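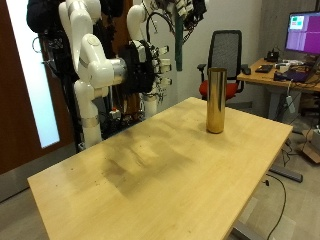
November 2, 2023

The lymphoedema service at Tetow Hospital has moved out of the main outpatient block and into its own clinic on Radarix Road, where patients from Tetow, Sales and the surrounding villages will now be seen. The first appointments took place this week.

Lymphoedema is a long-term swelling, most often in an arm or a leg, that happens when the lymphatic system can't drain fluid properly. It can follow cancer surgery or radiotherapy, but some people are born with it and others develop it after an infection or an injury. There is no cure. Most people keep it under control with compression garments, skin care, exercise and, where it is suitable, a type of light massage called manual lymphatic drainage.

Until now the service shared two rooms with the fracture clinic and could only run on mornings when those rooms were free. Patients who needed bandaging over several days in a row often had to be fitted in wherever there was a gap. At the new clinic the treatment rooms are used by the lymphoedema team alone, and there are appointments in the late afternoon for people who can't get away from work or school.

The hospital said the average wait for a first assessment had reached 14 weeks in June. It expects this to come down over the winter as the new rooms come into full use, but it has not set a target. Anyone who has signs of an infection in a swollen limb — redness, heat, pain or a fever — should not wait for a clinic appointment and should contact their GP or the out-of-hours service the same day.

The team dealt with 3502 appointments in the last full year, including follow-ups by telephone. Most were for people who had been treated for breast cancer, although the share of patients with leg swelling not linked to cancer has been growing. Those patients have sometimes found it hard to get a referral, and the hospital has now written to every practice in the area to set out who can be seen. 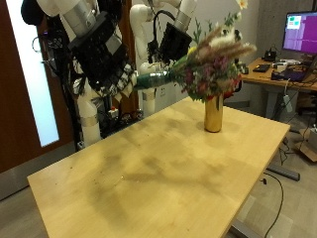
Referrals can come from a GP, a practice nurse, a community nurse or a hospital consultant. People who have been discharged from the service within the past year can ring the clinic themselves and ask to be seen again without a new letter. Children under 16 will still be referred through the paediatric department, though some of their appointments will be held at Radarix Road.

Garment fitting is also changing. Patients used to be measured at the hospital, given a prescription and sent to collect their stockings or sleeves from a pharmacy, and a wrong size meant starting again. The clinic will now keep a stock of the common sizes and order made-to-measure garments directly. Patients will try them on with a member of staff and be shown how to put them on and take them off. Replacement garments will be sent by post if measurements have stayed the same.

A local charity, the Jisex Trust, has paid for a bioimpedance machine, which measures fluid in the limbs and can pick up early swelling before it is easy to see. It will be used first with people who are due to have lymph nodes removed. They will have a reading before the operation and further readings at regular check-ups afterwards. The trust has also given money for a heavier treatment couch, as the old one wasn't suitable for all patients.

The clinic occupies the ground floor of the former nurses' home, which stands on part of the site where the hospital was founded in 1818. The building has been empty since the staff accommodation closed. Work to convert it included wider doors, a level entrance from the car park and an accessible toilet. The upper floors are not in use and the hospital said no decision had been made about them. 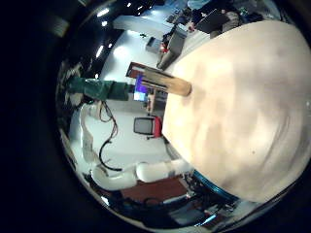 Parking is free for patients for the length of their appointment, but the registration number has to be given at the desk. The bus from Sales stops outside the main hospital entrance, and it is a short walk from there through the lower gate. Patients who use hospital transport don't need to change their booking, as drivers have been given the new address.

A self-management course will start at the clinic in the new year. It covers skin care, simple exercises, travelling in hot weather and what to do about cuts and insect bites. The course is open to anyone already registered with the service, and 100 places are available for the first round, split between daytime and evening groups. A partner or friend can come along at no cost.

Letters with the new address have gone out to all current patients. The telephone number is unchanged. Appointments already booked will go ahead at the time given, at Radarix Road.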